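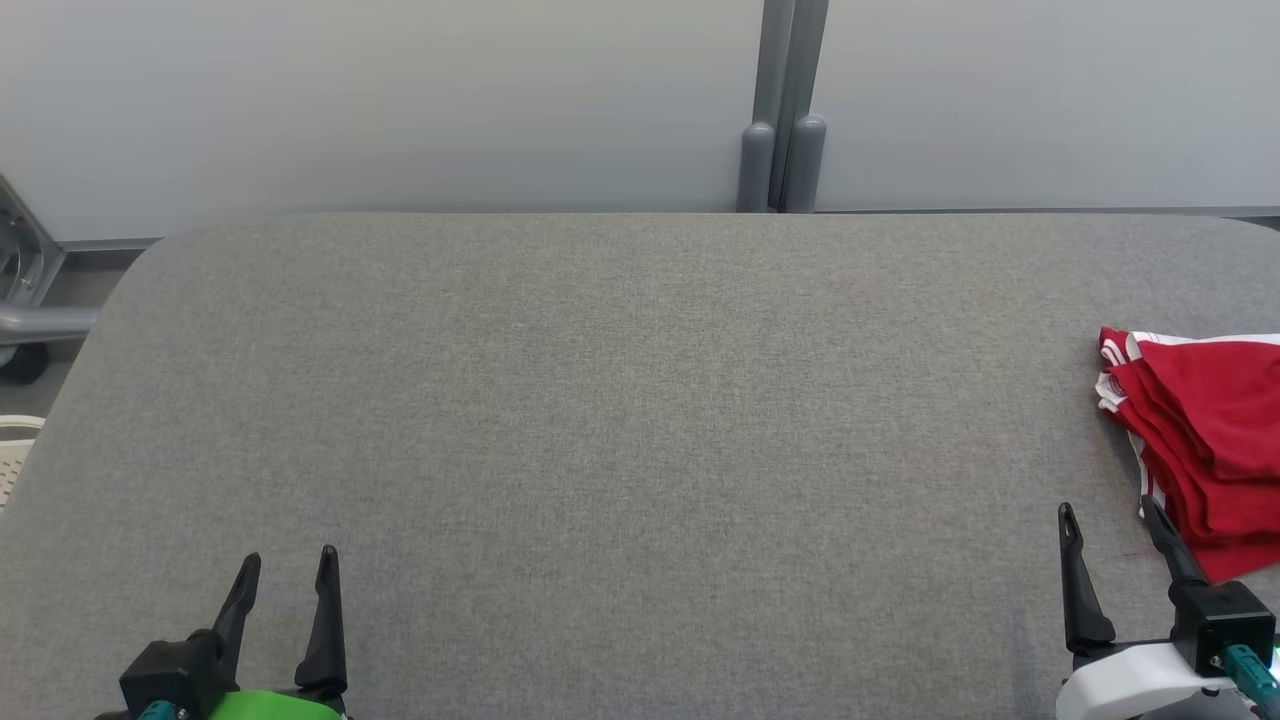 Table 2 at Prurkmont, with the red pile on the right.

The Reds

My boss had already decided to buy one. I knew that because she sent me to the open day in Dolville and told me to keep an open mind, and she only says that when hers is closed.

"Watch it fold," Myrto Moschos said. "Then come back and tell me what it can't do."

"What if it can't do anything?"

"Then it'll be a short report."

I had worked at Hafstein Linen for long enough to have seen a sorter that couldn't sort and a cart that followed you around until it lost you by the boiler. I took a pen and a sandwich and drove over in the April rain.

Prurkmont had the back half of a building that used to sell tile. There was a girl at the door giving out lanyards. Mine said GUEST 131, and I looked down the hall and saw maybe a dozen people, so I don't know where they had started counting. There was coffee in one of those tall pots with a pump. I filled a cup and went to stand where the noise was.

The machine was called Forna. The man who ran the demonstration was called Dell, and he had the kind of beard that has been discussed with a professional. He stood beside the table and talked over it for a long time. Forna had learned from people, he said. Forna got better every night. Forna did not get tired, did not get carpal tunnel and did not take lunch. I had the sandwich in my coat pocket and put my hand over it.

"How many pieces an hour?" I said.

"We like to talk about pieces per day," said Dell.

"All right, per day."

"At full rate we're modeling 400."

I wrote down 400 and then I wrote down "modeling" and drew a line under it. Our slowest folder is a man with one good eye and he would be ashamed of 400. He does that before the second coffee.

The table had a gray cloth top, the speckled sort that hides lint, and pale panels standing up behind it. It was on casters. I always look at the casters, you can tell a lot about how long somebody plans to stay. A cream plastic basket stood down by the side, the kind with little holes in it. And over on the right was a pile of red cloth with white trim, folded, layer on layer, with the edges not quite lined up.

"Did it fold those?" I said.

"Those are part of today's set," said Dell.

"But did it fold them?"

He smiled at a woman behind me. "Great question. Let's get her warmed up."

I noticed that it had become a her. The arms came in low over the table, one on each side, each with two black fingers held apart. There was a bit of bright green showing on the left one, down where the fingers started. Somebody behind me said it looked like a frog. The fingers hung there, open. The right-hand pair was close up against the reds and the left-hand pair was pointed at a lot of bare gray fabric.

We waited. Dell looked at a young man on a stool who had a laptop on his knees. The young man shook his head a very small amount.

"She's looking," Dell said. "What you're seeing is her looking."

I have a brother-in-law who does that in front of the dishwasher.

The woman behind me moved up next to my elbow. She had a hospital badge turned around on its clip so you couldn't read which hospital. "Have you seen it go?" she whispered.

"Not yet. You?"

"I was at the ten o'clock. It went at the ten o'clock."

"What did it do?"

She thought about it. "It picked one up," she said. "Then everybody clapped and I couldn't see."

The young man typed something. The right arm moved down the width of a thumb, stopped, and moved back up. There was some clapping, from the front. A boy of nine or ten who had been brought along by his father asked why it didn't just grab it, and his father said it was being careful, and the boy said it was right there. I thought the boy should have had my job.

Then it did go, I'll be fair. I put it in the report and I'll put it here. It took a corner of the top one between its fingers, pulled, and dragged it out across the gray until it lay in a sort of puddle. The other arm came over and found an edge. They lifted together, and for a second or two the thing hung between them quite straight, and I felt something I did not enjoy feeling, in the back of the neck. They laid it down. They brought one side over. The left one patted it, twice, and nobody had told me it would pat. My mother used to pat pillowcases like that.

The fold was off by a hand's width. The young man leaned in and fixed it.

"Little assist there," said Dell.

"Do I get him with it?" I said.

People laughed, and Dell laughed too, and wrote something on his own pad.

I stayed for two more. On the first it lost the edge and folded air, very neatly. On the next it got all the way through and put the finished piece on the pile, crooked, and the young man let it stay crooked. I looked at the rest of the pile then, at those wavy left edges, and I thought, well, either it folded those or somebody took trouble to make it look that way. I still go back and forth on it.

Afterward they gave us a sheet with a price on it that was really a price per month, and a bag with a pen. I already had a pen. In the parking lot I ate the sandwich with the wipers going. The hospital woman was in the next car doing the same, and we nodded at each other through two wet windows.

Myrto was still in the office when I got in. She had her shoes off and the heater on.

"So what can't it do?"

I read her my page. I read her 400, and "modeling," and the young man on the stool. I told her we had sent out 453 bags that morning with two people out sick. She listened to all of it with her chin on her hand.

"Is that everything?"

"It pats," I said.

"It what?"

I showed her, on the blotter. She looked at my hand for a while.

"Put that in too," she said, and turned back to her screen, where I could see she already had the order form up, filled in as far as the delivery address.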